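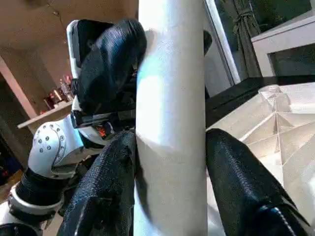
Gurnotar replied that the export still stops at row 3,434, same as before the update, and that the log shows nothing after "writing batch". Could the timeout be on our side of the proxy?

Status: open
Product: Kivi stock database
Site: Mustthorpe
Opened: January 2020

The proxy timeout is 100 seconds and the export gives up at 61, so I have left the proxy alone for now. Steps so far:

Restarted the Kivi service. No change.
Cleared the temp folder and ran the export again. Stops at the same row.
Exported the same table to a different drive. Stops at the same row.
Exported the suppliers table. Completes normally.

As the stop point does not move with disk or load, I am treating this as a data fault. Please send the full log with the level set to debug, not the summary from the admin page. The summary drops anything below a warning.
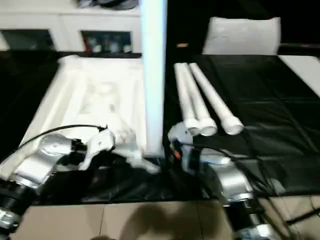

Debug log received. The last line before the stop is a text conversion on the notes column. Row 3,435 was written in December by the Tandus import job, which stores notes as Latin-1 without setting the flag. Kivi reads the column as UTF-8, meets a byte it cannot decode and closes the file without raising an error. The 61 seconds is just how long it takes to get that far.

I copied the table to the test instance and blanked the notes field on that one row. The export then ran further and stopped at another row from the same job. With both rows blanked it completed.

Workaround, to be run on the live database after a backup:

1. Stop the Tandus import job.
2. Run the notes repair script with the source encoding set to latin1.
3. Check the report. It should list 2 rows changed.
4. Run the export and compare the row count with the table.
5. Leave the import job stopped until its encoding setting has been changed.

Do not run the script twice. A second pass will convert the repaired text again and the pound signs will come out as two characters.

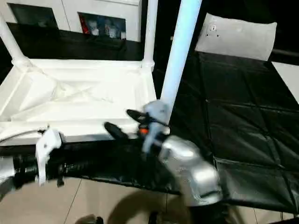

Fig. 1: Gripper beside the light-blue pole.

Gurnotar has confirmed the backup and the repair. Report lists 2 rows changed, export completes, row counts match. Import job encoding now set to utf-8 and the job restarted.

Remaining: Kivi should report a decode failure and not close the file quietly. Raised separately as a defect, low priority. This ticket stays open until the next scheduled import has been checked.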